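4.3 Voter response to local revenue measures

The second part of the study considers how residents of Clarna County voted when asked to approve new taxes and bonds. The data set covers 167 measures placed on local ballots by cities, school districts and special districts. Each measure was coded by type of tax, by the purpose stated in the ballot title, and by whether the governing body had reached a labor agreement with its employees in the preceding twelve months. Measures withdrawn before the ballots were printed are excluded.

Support was weakest for parcel taxes and strongest for the renewal of existing sales taxes. Oláh reported a similar ordering in his earlier work on the Bresta water districts, and attributed it to the fact that a renewal leaves the household's present burden unchanged. The Clarna results are consistent with that reading, although the county's renewals were also smaller in amount, and the two effects cannot be fully separated with the records available.

The wording of the ballot title mattered less than expected. Titles that named police or fire services did no better than titles that referred only to general purposes once the election month was taken into account. Measures placed on a February ballot drew fewer voters, and those who took part were older and more likely to own a home. Sombatkul has argued that district boards choose such dates on purpose. The minutes we reviewed for the Economou and Gisosus districts mention printing costs and the school calendar, but do not settle the question.

Bond measures require separate treatment. A bond is repaid over decades, and the voter is asked to judge both the project and the ability of the district to manage it. In 4 of the school bond campaigns studied, the opposing argument printed in the voter guide dealt almost entirely with unspent funds from an earlier bond. In 3 of these the measure failed. 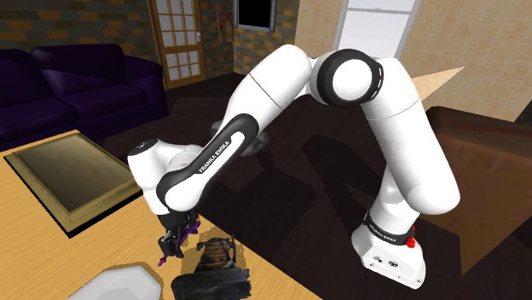 Figure 4. Computer rendering of a Franka Emika robot arm and wooden tabletop.

Career and technical education was the most common new purpose among the school bonds, and it divided voters more sharply than repairs to roofs or heating. Supporters described the spending as an investment in local jobs, while opponents objected to borrowing over thirty years for equipment with a much shorter working life. An arm of the type in Figure 4, with its white links, black-banded joints and boxy base, would fall within the equipment category under our coding, and the tabletop beside it would be coded as furniture. The distinction affects the results, as measures with a large equipment share received lower support in every part of the county except the Gisosus district. Site work and building costs were coded separately and are discussed in the next section.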